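Part 3: Setting up your SSH keys

OK, so by now you've got your Orkaline account and you've picked a username you can live with (I rushed mine and I'm still stuck with it). Next up is getting rid of the password prompt every time you push code. I put this off for years and it took me one cup of coffee once I sat down and did it!

You'll need a terminal and your Orkaline login. If you're on the Kelard network you'll also need the VPN switched on before step 4.

1. Open a terminal and look for keys you already have by typing: ls ~/.ssh
If you see id_ed25519 and id_ed25519.pub in there, you can skip to step 3.

2. Make a new pair with: ssh-keygen -t ed25519 -C "your email"
Press Enter to take the default location. When it asks for a passphrase, please type one. I know, I know – the whole point was to stop typing things. Your system's key agent can remember it for you, and we get to that in Part 4.

Caution: if ssh-keygen asks whether to overwrite an existing file, say no and go back to step 1. I said yes once and locked myself out of three servers on a Friday night.

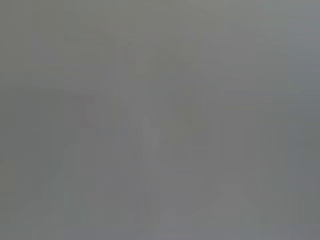 3. Print the public half with: cat ~/.ssh/id_ed25519.pub
Copy the whole line, from ssh-ed25519 right through to your email at the end. The file without .pub is the private one and it stays on your machine. Don't paste it into a chat, don't email it to yourself, don't put it in a shared folder "just for a minute."

4. Log in to Orkaline, go to Settings, then Access, then Add key. Paste the line into the big box and give it a name you'll recognize later. I use the name of the laptop plus the month I made it, so my current one is dridska-april (Dridska is the laptop, don't ask).

5. Test it with: ssh -T git@orkaline
The first time, you'll get a question about the host fingerprint. Compare it with the one on the Access page before you type yes. If you get a greeting with your username, you're done.

Note: the key label can be up to 200 characters long, but the list view chops it off way before that, so put the useful bit first.

If step 5 gives you "Permission denied (publickey)," it's nearly always a line break that snuck in when you copied the key. Delete the key in Settings and paste it again from a plain text editor. If you're still stuck after that, run the same command with -v on the end of ssh and look for the line that says which file it's offering. Mine was offering an ancient key from an old job.
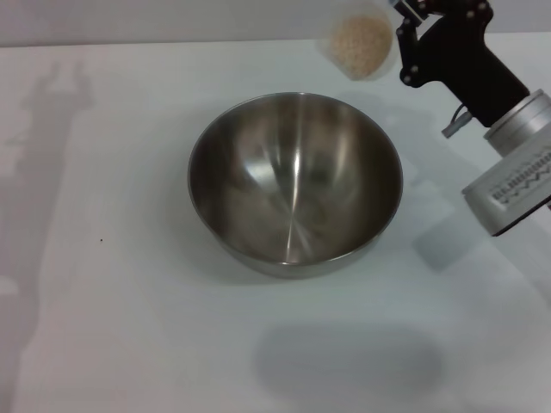 Hourani, 9 July 2023

A couple of changes to this part after Yesenia Palacios wrote in with corrections. The menu used to be called Security and now it's Access, so I've fixed step 4. She also pointed out that older Kelard machines can't make ed25519 keys at all. On those, use this in step 2:

ssh-keygen -t rsa -b 4096 -C "your email"

Your files will then be called id_rsa and id_rsa.pub, so swap those names in everywhere else. Thanks also to Consuelo Ocampo for testing the whole thing on a fresh install!

Next: Part 4, letting the key agent remember your passphrase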